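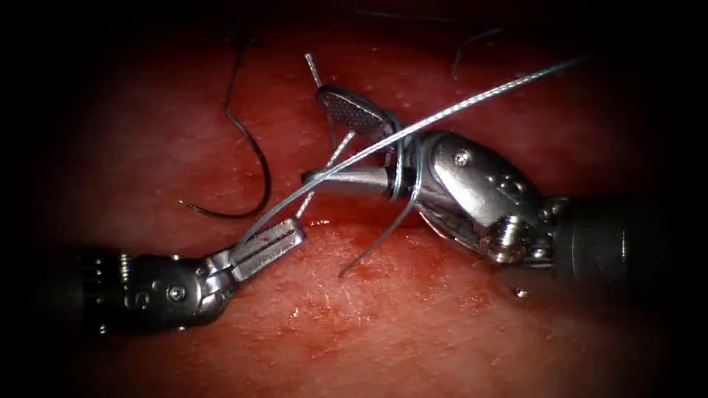 Does it hurt to have stitches on your insides, and does somebody have to take them out again? A reader in Cusmont sent in both questions, and the answer to both is no. You are fast asleep when stitches like these are put in, and most of the ones used deep inside the body go away without any help.

Stitches: how surgeons sew
From the Mindorby Body Book for ages 8 to 11

What is a stitch?
A stitch is a loop of thread that holds two edges together. If you tear your trousers, the two sides of the rip have to be pulled together and held there. Skin and the soft parts under it can be held together in the same way. The big difference is that trousers never mend themselves. Your body does. The thread only has to hold the edges still while the body grows new tissue across the gap.

Doctors call the thread a suture. You say it "soo-cher". The same word is used for the stitch.

What is tissue?
In this book tissue does not mean the paper kind. It means the stuff your body is built from. Muscle is one sort of tissue and skin is another. Inside the body a lot of it is red or pink, as there is blood running through it in tiny tubes. It is soft and it can tear, so anyone sewing it has to be gentle.

The thread
Surgeons' thread comes in many thicknesses. Some is finer than a hair. It also comes in different colours. Blue and violet are common, and they show up well against red. The thread in our picture is blue-grey.

There are two main kinds:

Thread that disappears. The body slowly breaks it down into tiny bits and carries them away. Some threads are gone in a few weeks and others take months.

Thread that stays. It keeps its strength for a long time. On the skin it is snipped and pulled out when the cut has healed. Inside, it may be left where it is for good.

People were closing wounds with needle and thread 2000 years ago. They used what they had, such as linen, hair, and string made from the insides of animals. Modern thread is made in a factory and sealed in a packet so that no germs can get in.

The needle
A sewing needle at home has a hole called an eye, and you push the thread through it. A surgeon's needle usually has no eye. The thread is fixed into the blunt end at the factory, so there is no lump where the two join and the hole it makes stays small. Many of these needles are curved like part of a circle. The point goes in on one side of the cut and comes up on the other.

Fingers are too big for this work, so the needle is held in metal jaws. Some jaws have a pattern of criss-cross lines on the flat part. A rough surface grips better than a smooth one, like the sole of a trainer.

The knot
Look for the tight loops of thread wrapped round one of the metal jaws. Winding thread round a tool is a common way to start a surgeon's knot. The jaws then take hold of the loose end and pull it back through the loops. When both ends are pulled, the loops slide off and close up into a knot. Another knot goes on top, facing the other way, so that the first cannot slip.

Try it yourself
You will need:
60 cm of smooth string
a pencil
a chair with a thin back rail

1. Pass the string behind the rail so that both ends hang towards you.
2. Hold the pencil in front of the rail and wind one end of the string round it twice.
3. Pinch the other end against the tip of the pencil.
4. Slide the loops off the tip and over the end you are pinching. Pull both ends.
5. Do it again, but wind the string the opposite way. Stop when you have 3 knots in a stack.

It may come undone the first few times. Try winding the string round only once for your second knot and see if it still holds.

Words to know
Suture: a surgeon's thread, or a stitch made with it.
Tissue: what the parts of your body are made of.
Wound: a cut or other damage to the body.

Next page: How a scab is made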